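Teleop demos for a two-handed "take the lid off the box" task: my policy freezes right after the lid comes up

Posted in Learning from Demonstration
Tags: teleoperation, bimanual, imitation learning, data collection

lowtorque_lou

Hi all! I've been lurking here for months and this is my first proper post, so forgive the length. I'm teaching a two-arm setup to open a small lidded box by remote control, and I'm having a fantastic time with it, but I've hit something I can't get past.

The task sounds tiny. There's a small black box with a white inside sitting near the middle of the table. The left hand takes the lid off and holds it clear, the right hand comes in over the base and steadies it, then the lid goes back on. I drive both arms myself using a pair of Skekus hand controllers, and everything gets recorded through Verna, which is the logging package our shop uses for all the arms. So far I have 402 demos that I'd call clean. I recorded 448 in total, and the rest got thrown out for dropped lids, a base that skated off across the table, or me sneezing.

What happens when I run the trained policy is this. It reaches for the lid beautifully. It lifts beautifully (the first time I saw it I yelled loud enough to bring people in from the next room). Then the left arm stops with the lid in the air, the right arm stops near the box, and both of them just hang there, trembling a little. Sometimes they sit like that until I hit stop. Sometimes, after a long wait, the right hand drifts down and finishes the job as if nothing had been wrong.

It sticks at the same point nearly every time: lid up on the left, right hand over the base and not touching it yet.

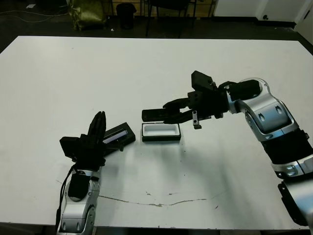 Lid in the left hand, right hand just above the open base.

Things I've already tried: training longer, a lower learning rate, a wider crop on the head camera, and cleaning the camera lens. Training longer made the reach prettier and did nothing for the freeze. I also checked that the controllers and the arms are on the same clock, and they are.

I should say something about how I drive. I'm careful at that spot, because the base is light and if the right fingers come in even slightly low they shove it away. So I tend to get the hand over the box, have a look, adjust, have another look, and then go down. I never thought of that as a problem, since the demos all end well. Is it?

Also, a side question. Would it be worth doing some of these by hand guiding (grabbing the arms and moving them directly) instead of with the controllers? It feels so much more natural, and I could put the fingers exactly where I want them.

Thanks in advance. Even a "go read this old thread" would make my Tuesday.

3 replies

gripperwhisperer

Oh, I know this freeze so well! Yes, it's your looking. Every time you stop to check, you record a stretch of frames where the arms are in one pose and the command says "stay right here." To you that's one short pause. To the policy it's a big pile of examples, all agreeing that when the lid is up and the right hand is over the box, the correct thing to do is nothing. It learned that perfectly. The little drift that sometimes frees it is probably just noise carrying it out of the pile.

You can check this before you change anything. Take the recorded commands, work out how fast each hand is moving, and plot that against time for twenty or thirty demos. If I'm right, you'll see a flat stretch in the same place in most of them. I did this on a drawer task and the flat part took up more of the recording than the actual pulling did. I was so embarrassed, and so happy.

What I'd do, in this order:

Trim the pauses from the demos you already have. Drop the frames where both hands are below some small speed, but leave a few at each spot so the motion doesn't jump. Keep the gripper opening and closing frames no matter what, even if the arms are still. I once filtered those out by mistake and ended up with a policy that reached for everything and grabbed nothing.

Retrain on the trimmed set before collecting anything new. It costs you one night of compute and you may be done.

If it still sticks, record fresh ones and practice first. I mean real practice, with the recorder off. Do the move until you can bring the right hand in and down in one go without stopping over the box. Slow is fine. Slow and moving is a completely different thing from stopped. When I'm training a new driver I have them hum while they do it, and if the humming stops we do it over.

Don't throw out every demo with a wobble in it, either. A few where you come in slightly off and correct on the way down are gold, because your policy is going to come in slightly off too and it needs to have seen what to do about it.

On hand guiding: I love it for single-arm work, but with two arms you need two people or very long limbs, and then your own hands and sleeves are all over the head camera view. The policy won't have those to look at later. For a task that leans on the camera this much I'd stay with the controllers.

noster_user_2

had the same thing, switched to Noster and it went away

halfpayload

Agreeing with the reply at the top about the pauses, and adding two things from our own mess of a project.

First, how many steps ahead does your policy predict at a time? If it picks one step, looks again, picks one step, looks again, then any spot with pauses in it becomes a trap. Predicting a longer chunk and running a good part of it before looking again got us through most of ours without touching the data. The downside is that it reacts later if the base slides, so don't go wild. We went up in small jumps and stopped when it began ignoring a box that had moved.

Second, have a look at what the camera sees at the moment you're stuck. In your picture both hands and the lid are black and so is the rim of the box, and one of the right hand's fingers reaches out over the box's front edge. You can tell how high that finger is because you were there and you've got a feel for it. From a single view up top, a hand hovering close and a hand that has arrived may look almost the same. The hand's shadow on the white tabletop does help, and your policy may well be using it, which is charming until someone changes the lights.

We put a small camera on each wrist for this reason and I'd never go back. If you can't do that, at least make sure the joint positions are going into the policy along with the image. I've seen people switch those off and forget. We used the Figueiredo mounts for the wrist cameras, and they hold fine as long as you check the screws every couple of days.

One more small thing. Vary where the box sits! If your box was within a hand's width of the same spot for all 402 demos, the policy may be following the table more than the box. Your tabletop has that brown crack running across it, and it's a lovely landmark for a network to latch on to. Slide the box around, turn it a bit, put it on either side of the crack. Your reach may get a little less pretty at first.

And please come back and post the speed plot, I want to see how flat it is.

lowtorque_lou

Update from this morning — I made the plot and it's a tabletop. Flat as anything, right where you both said, in almost all of them. I'm thrilled! Trimming now, wrist cameras are on the wish list, and I've been humming at the practice runs. The retrain goes on tonight and I'll add the result to this thread.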